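The Right to an Afternoon Window
09/02/2023

In my first year in Kistwood I rented a room on the north side of the building, because it was 44 cheaper per month. I thought light is a luxury and I am a practical person. By January I was sleeping badly and turning on the lamp at lunch.

Now the town wants to allow new apartments where the bedroom has no window at all. The builders say it will give us 279 homes in place of 100. I understand this number and I don't laugh at it, for people need homes. But a room without a window is a storage room with a bed, and the person who takes it is always the one who can't pay for another.

I have moved since then. My room on Wevine Street has old pipes and a bad elevator, and I would not change it back.

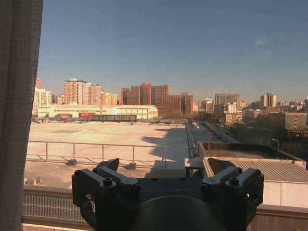

Would people really pay more for daylight? Most of them can't, so the rule has to give it to everyone, as it does with running water.

The public comments are open for 6 more weeks. I have sent mine already, two pages, with many mistakes in the commas.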